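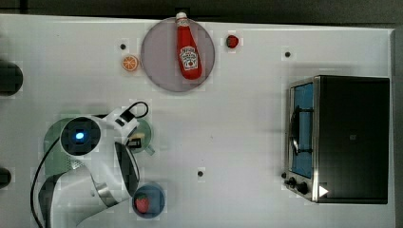
Frequently Asked Questions: The Practice Kitchen Table

The practice kitchen table is available to all groups registered at the Valtach Centre. The following answers apply to the table, the play food and the tableware. Questions about room charges should be addressed to the bookings desk.

What is included with a table booking?
Each booking covers the white table, the toaster oven, the plate and the food pieces. Cups, bowls and further pieces of play food are issued on request from the Derkis cupboard, and a list is signed when they are handed over.

How long is a session?
A standard session lasts two hours. Groups wishing to stay longer should book a second session, subject to availability. The last session of the day ends at 18:00.

Is there a minimum age?
Participants must be aged eight or over. Those under 14 must be accompanied by an adult throughout. Several of the food pieces are small, and younger brothers and sisters should be kept away from the table while it is in use.

May the toaster oven be switched on?
No. The oven is provided for setting-out activities only and must remain unplugged. Groups that require a working oven should book the Núñez kitchen on the ground floor, for which a separate form applies.

May real food be used?
Real food and drink are not permitted on this table. Bottles must stay closed at all times, including the ketchup. Groups with a particular need may write to Rocío Leiva, Activities Officer, who will consider each request individually.

How are the items to be laid out?
There is no fixed arrangement. Leaders may place the pieces as their activity requires, provided that nothing is left on the floor. Many groups begin with the plate and the bottle and add the fruit and the bowl afterwards.

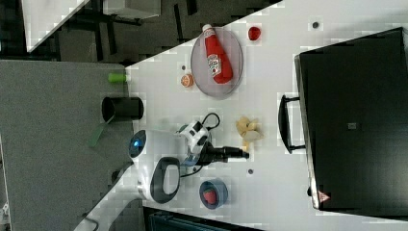 The table with the ketchup bottle on the round plate and the blue bowl in use.

How should the table be left?
All pieces should be returned to the tray and checked against the signed list. The tabletop may be wiped with a damp cloth - please do not use sprays or scouring pads. Bowls and cups are to be stacked separately from the food pieces.

What happens if a piece is lost or damaged?
Please report it to the desk before leaving. No charge is made for ordinary wear. Lost pieces are replaced through our supplier, Gronus, and delivery usually takes around 14 days. During that time the set remains available with the piece marked as missing.

Can a booking be changed or cancelled?
Bookings may be changed free of charge up to two working days beforehand. After that the session is counted as used. Regular groups that booked in May for the whole summer should contact Domingo Tapia at the bookings desk, as their dates are held on a separate list.

Answers last revised 17th June.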